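Werari Hand-Held Grippers, Pair - Equipment Notes
Last updated: December

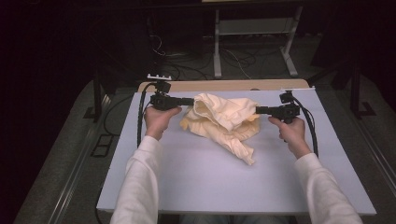
The Werari pair on the cloth task, one in each hand.

I've had these on my table for a while now, swapping back and forth with the Jondamon pair, and I keep reaching for the Weraris. You hold them from underneath, fingers curled around the handle and thumb on top, and after a few minutes you sort of forget you're not using your own hands (well, mostly!).

Cloth is where I tried them hardest. I did 50 folds with each pair, same towel, same board, and wrote down every time the fabric slipped. The Weraris lost it 14 times. The Jondamons lost it 20 times, and most of those were on thick corners where the tips wanted to slide past each other. Small difference, I know, but it felt bigger than it sounds - the Jondamons had me squeezing harder all the way through and my thumbs were toast by late afternoon.

What I don't love is the cable. It's thick, it's stiff, and there's one on each hand. If you cross your arms over to reach the far side of a big piece of fabric you'll feel it tug. I ended up letting each cable hang down on its own side and that helped a lot. The Jondamon cable is thinner and I do miss that.

The housings are boxy and a bit top-heavy if you add anything to them, so start light. Long loose sleeves are fine, I wear them all the time with these, but keep the cuffs back from the moving parts.

Software side, I ran both pairs through the Lie controller. The Weraris showed up right away. The Jondamons needed a restart before the right hand would report, and then did it again the next morning. Could be my unit.

Price for the Werari pair is $678 from Stestcombe, cables included, mounting plates extra. Not cheap! If you only plan to move blocks and cups around I'd save the money and get the Jondamons. For towels, shirts and anything floppy, get these.

Still to try: socks, and a fitted sheet if I can face it.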